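Qui sommes-nous
Accueil > Jondamance > Qui sommes-nous

Jondamance, c'est un petit site d'information politique locale. Commune de Brolturdale et alentours. Conseils municipaux, élections, budgets, permis de construire, le car scolaire supprimé, le rond-point. Ce genre de choses.

Pas de parti derrière. Pas de mairie non plus. On nous pose la question à chaque campagne, donc on l'écrit ici une bonne fois.

Comment ça a commencé

Une lettre photocopiée, distribuée au marché en novembre, tirée à 60 exemplaires. Il en est revenu dix, dont un corrigé au stylo rouge (merci, toujours). Le sujet : la fermeture de l'annexe de la mairie, votée en fin de séance, devant trois personnes dans le public. Yeshi Woldemariam était l'une des trois. Elle a pris des notes, elle les a tapées le soir même, et voilà.

Depuis, un site, une lettre par courriel, un numéro papier avant chaque scrutin.

Qui fait quoi

Yeshi Woldemariam, fondatrice, rédactrice en chef, et aussi celle qui répond au téléphone. Ancienne secrétaire de séance, connaît le code des collectivités mieux que certains adjoints. Les autres signatures sont des pigistes et des habitants, payés au même tarif. Petit, le tarif. Il est affiché dans la rubrique Comptes.

La mise en page du papier, c'est l'atelier Dutik. L'impression, Bakalis, rue de la Gare, qui nous fait encore crédit.

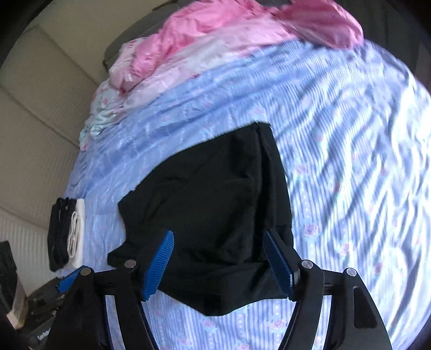
Ce qu'on publie

Le compte rendu de chaque conseil municipal, en général le lendemain. Parfois le surlendemain quand ça finit à minuit passé. Les votes nom par nom, quand ils sont publics. Les professions de foi de tous les candidats, en entier, sans coupe, dans l'ordre d'arrivée des mails. Pas de sondage. On a essayé une fois, au marché, 69 réponses, ça ne voulait rien dire et on n'aurait pas dû le publier. L'article est resté en ligne avec la correction en haut.

Les tribunes : ouvertes à tout le monde, 100 lignes maximum, signées de votre vrai nom. On relit l'orthographe (la notre aussi, on essaie). On ne touche pas au fond. Les attaques personnelles partent à la corbeille, même bien tournées.

L'argent

Abonnements de soutien, dons, et un peu de publicité de commerçants. Aucune annonce de candidat, de liste ou de collectivité. Une liste nous a proposé d'acheter la dernière page du numéro spécial. Refusé. L'autre liste aussi, la semaine d'après. Refusé pareil.

Les comptes sont en ligne, mis à jour au 1er avril 2026. Si un chiffre vous parait bizarre, écrivez.

Une erreur dans un article ?

Ça arrive. Envoyez le titre, le passage, et si possible le document qui dit le contraire. On corrige en tête d'article, avec la date. Le droit de réponse, c'est la même adresse, précisez-le dans l'objet du message sinon ça se perd.

Nous trouver

Permanence dans l'arrière-salle du Café de la Halle, à Brolturdale, le matin du marché. Sonnette en panne, passez par le bar. Courriel via le formulaire de contact. Pendant les campagnes on répond moins vite, relancez-nous.

Voir aussi : Comptes | Charte | Proposer une tribune | S'abonner à la lettre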